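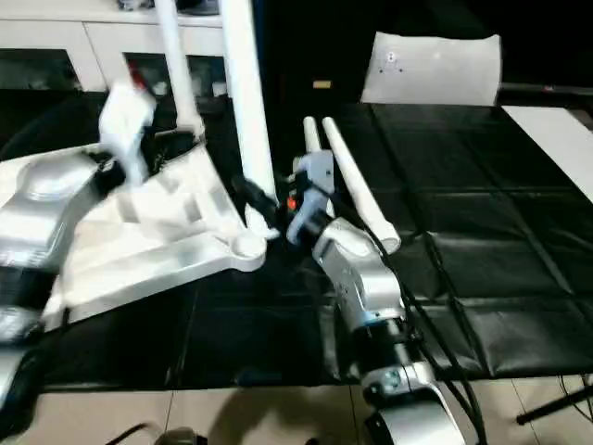

Declan Brophy wrote in after my last post to say the Tandby planner is fine until both arms want the same bit of air, and then it just sits there thinking. Fair. Had that too, on 2.x. So this review is mostly about that.

Setup first. Two arms, Rarkden driver, Tandby on top doing the planning. Install took 39 minutes, most of it the driver complaining about a missing calibration file. Docs say it makes one for you. It does not.

Test job was white parts on a black padded mat, one big molded plastic frame piece plus poles and rods. Long thin stuff is where planners get silly. Tandby lets you attach the rod to the gripper as a collision shape, so the far end gets checked against the other arm as well. Works well. Default padding is way too fat though, turn it down or half your plans get refused.

Shared space handling is the big change. Old version locked the whole middle of the table. New one reserves slices of the path and lets the second arm in behind. Ran 100 two-arm plans overnight, 14 timed out, nearly all with the longer rod. Replanning can take up to 102 seconds when it gets stuck, and theres no cancel button in the viewer. You kill it from the terminal like an animal.

Perception plugin (Malinowski) is seperate and costs extra. Okay on the big piece, weak on round ends, pose flips 180 now and then. I typed the rod poses in by hand in the end.

Logs are great. Every rejected plan tells you which two links touched. Wish Grollisska did that, I'd have stayed on it.

Four out of five. Would be more with a cancel button. Declan, update to the April build and try the slice setting at low, then tell me if it still hangs.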